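Section 4: Receiving, Marking and Storing Items

Hetirine Lending Store Handbook
Part Two: Setting Up a New Branch
Revised 2023-06-15

4.1 Scope of this section

This section applies to every branch that lends household goods, books, games and small tools to its members. It covers the period from the moment an item is handed in until it is placed in store and shown as available in the Kenus register. Lending to members is dealt with in Section 5. Repairs and disposal are dealt with in Section 7.

Branches that opened before July should replace their existing copy of Section 4 with this one. The paper intake book is no longer required, but completed books must be kept at the branch for 2 years after the last entry.

4.2 Before you begin

The branch lead should confirm that the following are in place before any item is accepted:

- a working Kenus log-in for each person on the intake desk
- a supply of intake slips (form H8)
- white labels and a black marker pen
- clear wrapping
- storage baskets or boxes, each with a group letter
- a lockable place for items awaiting a decision

The intake desk must be separate from the lending desk. Where the room does not allow this, the two may share a table provided that they are not open at the same time.

Note: The Gwynne branch keeps a spare set of forms and labels. Requests should be sent to Saodah Sitompul with at least 4 working days' notice.

4.3 Accepting an item

1. Ask the donor to complete the top half of form H8. If the donor does not wish to give a name, write "Not given" and continue.
2. Check the item against the list of goods that may not be accepted (Appendix C).
3. Ask whether any parts, leads or instructions are missing and note the answer on the form.
4. Sign the lower half of the form and give the tear-off strip to the donor.
5. Place the item, with its form, on the intake shelf.

Do not promise a donor that an item will be lent out. The decision belongs to the branch lead and may take up to 8 days.

CAUTION: Mains-powered goods must not be plugged in at the intake desk. They are to be set aside for the electrical check described in Section 7.3, even where the donor states that they were bought recently.

An item left at the door without a donor present should be entered on form H8 in the usual way, with the words "Left at door" in the name box. It must still be checked against Appendix C.

4.4 Assigning a group letter

Each item belongs to one storage group. The letter of the group is written by hand on the item's label and repeated on the basket or box in which the item is kept. Letters are assigned by the branch and need not match those used elsewhere, with the exception of Z, which is reserved at all branches for items on hold.

1. Open the Kenus register and select New Item.
2. Enter the short name of the item. Use the plain name that a member would look for.
3. Choose a group from the list. Kenus will show the letter.
4. Write the letter on a white label, in capitals.
5. Wrap the item if Table 4A in the appendix requires it.
6. Fix the label to the outside of the wrapping, as near to the middle as the shape of the item allows.
7. Place the item flat in the basket bearing the same letter.
8. Select Save. The item will be shown as "In store".

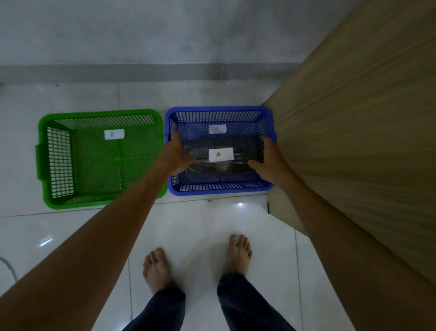
Figure 4.1. Wrapped item with label A in its basket.

Labels must not be fixed directly to paper, leather or painted surfaces. For such items, use a tie-on label or wrap the item first. Old labels should be removed in full before a new one is applied.

Note: The colour of a basket has no meaning in the register. Branches may use whatever colours are to hand, and members of staff should always read the letter.

If Kenus is not available, steps 4 to 7 may be carried out from the printed group list kept at the desk. Leave form H8 in the tray marked "To enter" and complete the register entry on the same day. Where this cannot be done, the person closing the branch must inform the branch lead in writing.

4.5 Items in several parts

Games, tool sets and craft kits are often handed in as a number of loose parts. These should be kept together from the start.

1. Lay out the parts and compare them with any list supplied by the maker.
2. Record missing parts in the Notes field. Do not refuse the item for this reason alone.
3. Put small parts in a bag or a lidded tub and label it with the same letter as the main item.
4. Write the words "part of" and the short name on the tub.
5. Store the tub with the main item. If the two cannot fit in one basket, enter both places in the register.

A set with missing parts may be lent if it can still be used safely. The member must be told before the loan is made. Where doubt remains, put the set on hold under Z and refer it to Anisa Sutanto, who keeps the list of sets that are waiting for parts across all branches.

4.6 Preparing the work surface

A clear surface is needed for packing, checking and counting out parts. Branches may use any steady table of a height that suits the people working at it. A light-coloured top is preferred, as small screws and pegs are easier to find on it.

1. Wipe the surface and allow it to dry.
2. Decide which side will be used for items coming in and which for items ready to store.
3. Mark the chosen positions with tape. Simple signs are enough, provided that everyone at the branch knows what they stand for.
4. Copy the signs on to the branch plan and pin the plan near the table.
5. Place one box at a time on the surface. Finish it and move it before starting the next.

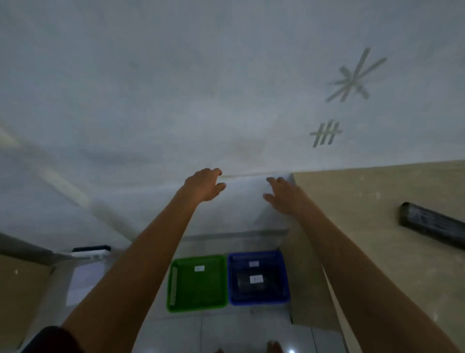

Figure 4.2. Translucent box and grey tape marks.

Tape should be replaced when the edges begin to lift. Do not draw on the table with marker pen. In rented rooms, ask the owner of the building before applying tape to any furniture that does not belong to Hetirine.

CAUTION: Knives, blades and needles must be covered before they are brought to the work surface. They must not be left on it during breaks.

4.7 Choosing a container

The choice between an open basket and a closed box depends on the item and on the room. The following guidance should be used.

Open baskets are suitable for wrapped goods, sturdy tools and anything borrowed often. They allow air to pass and should be used in any room where damp has been reported.

Closed boxes are suitable for fabric, paper goods that have not been wrapped, and items that collect dust. See-through boxes are preferred to solid ones. Lids should close without force; if a lid has to be pressed down, the box is too full.

Card boxes may be used for up to 8 weeks while a branch is being set up. After that they should be replaced. They must never be placed directly on the floor.

Branches may buy containers locally. Zistuvico shelving, where fitted, takes most common sizes, but the depth of the shelf should be measured before an order is placed. Receipts should be sent to Kanokwan Boonchu by the end of the month in which the purchase was made.

4.8 Placing items in store

1. Keep heavy items on the lowest shelf.
2. Turn each container so that its letter can be read from the aisle.
3. Leave a gap at the end of each shelf for returns.
4. Do not stack open baskets when they contain anything that stands above the rim.
5. Keep fire exits, heaters and switches clear at all times.

Where floor space is used for sorting, containers must be lifted back on to the shelves before the branch opens to members. The floor should be swept at the end of each session.

Lifting: A single person should not lift a container weighing around 15 kg or more. Use the trolley or ask for help. Section 9 gives further advice on lifting and must be read by everyone before their first session.

4.9 Correcting a mistake

If an item is found in the wrong group:

1. Do not move it until the register has been checked. The letter in the register may have been changed.
2. If the register is right, move the item to the correct container.
3. If the label is wrong, remove it and write a new one.
4. If the register is wrong, select Edit, change the group, and enter your initials in the box provided.
5. Tell the branch lead if the same mistake is found again.

An item that appears in the register but cannot be found should be marked "Not located". It should not be deleted. Many such items are found at the next stock check, and the loan history would otherwise be lost.

4.10 Weekly checks

The branch lead, or a person named by the branch lead, must complete the following once a week and sign the record sheet:

- all forms in the "To enter" tray have been dealt with
- no item has waited on the intake shelf beyond the time allowed in 4.3
- labels on containers are present and can be read
- items under Z have a note giving the reason
- the supply of slips and labels is sufficient for the coming week

Record sheets are collected at the quarterly visit. A branch that is unable to carry out the weekly check should contact Wulan Chin, Branch Support, who will arrange cover where possible.

4.11 Forms and contacts for this section

Form H8, Intake slip: Saodah Sitompul
Incomplete sets: Anisa Sutanto
Purchases and receipts: Kanokwan Boonchu
Branch Support and visits: Wulan Chin
Changes to this handbook: Hortensia Guzmán

Proposed changes should quote the paragraph number. Continue to Section 5, Lending to Members.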